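Zwischenbericht zum Vorhaben "Wegenetz Lukness - Winura"
Berichtszeitraum: Frühjahr bis Oktober
Vorgelegt von: Jana Sperling, Projektkoordination

1. Stand der Arbeiten

Das Vorhaben umfasst den Ausbau einer mehrtägigen Wanderroute zwischen dem Hafenort Lukness und dem Hochtal Winura einschließlich Beschilderung, Unterkunftsvermittlung und Gepäcktransport. Die Gesamtlänge der Route beträgt nach der Neuvermessung 119 Kilometer. Davon sind 84 Kilometer durchgehend markiert und in beiden Richtungen begangen. Der verbleibende Abschnitt liegt fast vollständig oberhalb der Baumgrenze und kann erst nach der Schneeschmelze bearbeitet werden.

Gegenüber dem Antrag wurde die Linienführung an zwei Stellen geändert. Zwischen Lukness und der Fähranlegestelle verläuft der Weg jetzt auf dem alten Fahrdamm, weil die Durchquerung der Salzwiesen in der Brutzeit nicht genehmigt wurde. Die zweite Änderung betrifft den Abstieg nach Winura. Der ursprünglich vorgesehene Hangweg ist nach einem Steinschlag gesperrt, die Umgehung führt über die Forststraße und verlängert die Etappe geringfügig. Die Karten in der Anlage geben den geänderten Verlauf wieder.

2. Unterkünfte und Buchung

Die Vermittlung der Betten erfolgt über die Agentur Risik. Mit den Betrieben an der Strecke bestehen Rahmenvereinbarungen, die Einzelübernachtungen ausdrücklich zulassen. Das war in den Verhandlungen der schwierigste Punkt, zumal die Häuser im Küstenabschnitt in der Hauptsaison bisher nur wochenweise vermieteten. Offen ist weiterhin die Etappe vor dem Pass: Dort gibt es nur ein Haus, und dieses schließt Ende September.

Das Buchungssystem Yap wurde im Mai in Betrieb genommen. Es fasst Übernachtung, Fähre und Gepäcktransport in einem Vorgang zusammen. In der ersten Saison wurden damit rund 2000 Übernachtungen abgewickelt. Stornierungen werden derzeit noch von Hand an die Häuser weitergegeben - eine automatische Rückmeldung ist beauftragt, aber nicht abgenommen. Die englische Sprachfassung ist vollständig, die französische enthält noch Lücken in den Stornobedingungen.

3. Anreise und Transport

Der Anschluss an die Morgenfähre ist seit der Umstellung des Sommerfahrplans gesichert. Der Wanderbus ab Winura verkehrt um 16:30 Uhr und erreicht die Abendverbindung Richtung Küste. Für Gruppen, die den Pass erst am Nachmittag überschreiten, ist diese Abfahrt zu früh. Ein späterer Kurs wurde beim Betreiber angefragt, eine Antwort steht aus.

Der Gepäcktransport läuft auf allen Etappen mit Straßenanschluss. Auf der Passetappe tragen die Gäste ihr Gepäck selbst, worauf in der Buchungsbestätigung hingewiesen wird. Dieser Hinweis wurde in der Saison mehrfach übersehen und soll künftig bereits vor Abschluss der Buchung erscheinen.

4. Mittelverwendung

Die Ausgaben für Beschilderung und Wegebau liegen im Rahmen des bewilligten Ansatzes. Minderausgaben bei den Druckerzeugnissen wurden nicht umgewidmet. Für die Umgehung vor Winura sind zusätzliche Wegweiser nötig, deren Kosten innerhalb der Position Beschilderung gedeckt werden können. Der zahlenmäßige Nachweis ist gesondert beigefügt.

5. Rückmeldungen aus dem Betrieb
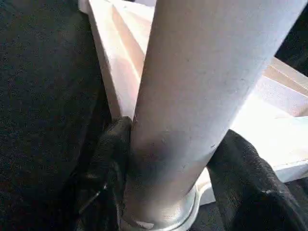 Risik meldet zurück, die Nachfrage konzentriere sich zu stark auf die ersten drei Etappen ab Lukness, und viele Gäste brächen die Tour planmäßig an der Fähre ab. Man rege an, den Küstenabschnitt auch als eigenes Kurzangebot zu führen und die Gesamtroute davon getrennt zu bewerben. Außerdem sei die Angabe der Gehzeiten zu knapp bemessen.

Die Gehzeiten werden im Winter neu berechnet, getrennt nach Auf- und Abstieg. Über das Kurzangebot kann erst entschieden werden, wenn die Auslastung der Häuser etappenweise vorliegt.

6. Weiteres Vorgehen

- Markierung des Passabschnitts nach der Schneeschmelze
- Abnahme der automatischen Stornomeldung in Yap
- Klärung der Übernachtung vor dem Pass für die Nachsaison
- Ergänzung der französischen Sprachfassung

Eine Verlängerung des Bewilligungszeitraums wird derzeit nicht beantragt. Sollte die Freigabe des Hangwegs im Frühjahr erfolgen, wird die Umgehung als Schlechtwettervariante beibehalten und entsprechend beschildert.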